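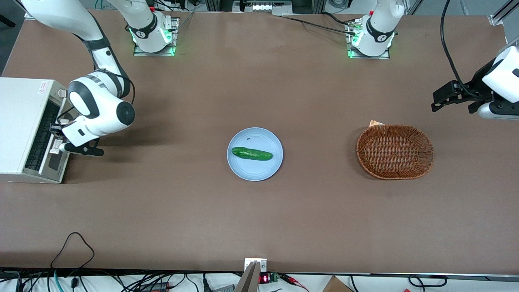
Do you salt your cucumbers before a salad? (and the bread basket question)

Posted in: Everyday Kitchen

ildiko_v
Hello everybody. I make the cucumber salad of my grandmother every week in summer, and now I make it also in February with the long ones from the shop. She always salted the slices and pressed them with her hands before the vinegar. My neighbour Blandine says this is an old habit from the time when cucumbers were bitter, and that today it is only a waste of salt and time. Who is right? I use one cucumber of 400 g, one small spoon of salt, and I wait twenty minutes.

Second question, please. I have an oval wicker basket for bread and there are crumbs between the strands. How do you wash such a thing without ruining it?

Ildikó

corentin.p
Blandine is right about the bitterness. I have not eaten a bitter cucumber for years. I slice, I add yoghurt and dill, I eat. If you salt and press, you throw away the best part, the juice.

ketsara_k
I must disagree with Corentin. The salt is for the water. If you do not take the water out, after one hour your dressing is a soup. I weighed it once on my kitchen scale: I started with 400 g of slices and after salting and pressing I had 349 g. All the rest would have gone in the bowl.

For a salad which you eat immediately it is not necessary. For a salad which must wait until dinner, please salt.

corentin.p
But then it depends on the salad, so we agree a little. I still find the pressed ones too soft. It is like eating a wet paper.

ketsara_k
Maybe you press too hard. Try a cold plate on top for ten minutes and no hands.

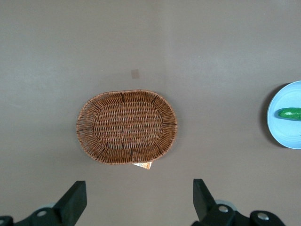 Re: the bread basket question

benoit_poulain
Good evening. I leave the cucumbers to my brother and I answer about the basket. Willow or rattan, the rules in our house are the same:

1. Turn it over and tap it on the bottom. Most of the crumbs fall.
2. Use a dry soft brush. An old toothbrush is good for the place where the base meets the side, where the crumbs like to stay.
3. Wipe with a cloth which is only a little damp. Never put it in the sink, and never in the dishwasher.
4. Dry it in the air, not on the radiator. Heat makes the strands break.

After this I always put a napkin under the bread.

ildiko_v
Thank you Benoît, this is very clear. And if the basket is varnished? Mine shines a bit.

benoit_poulain
Then it is easier, the damp cloth is enough. But look at the border from time to time. If the wrapping becomes loose, a drop of wood glue and a clothes peg overnight will hold it.

blandine_l
I see that I am quoted! I did not say "waste of salt", I said that I do not have the patience. And I do not agree about the napkin, Benoît. It keeps the steam under warm bread and the crust becomes soft. I let the bread cool on a rack first and then it goes in the basket with nothing.

benoit_poulain
With cold bread, yes. We cannot wait so long here.

ildiko_v
I have tried both ways on Thursday, with half of the cucumber each. The salted half was better at dinner, but at lunch my husband preferred the other. For the weekly salad I will continue like my grandmother, with a smaller spoon of salt, and I rinse the slices before the vinegar. Blandine, you are invited, bring the bread.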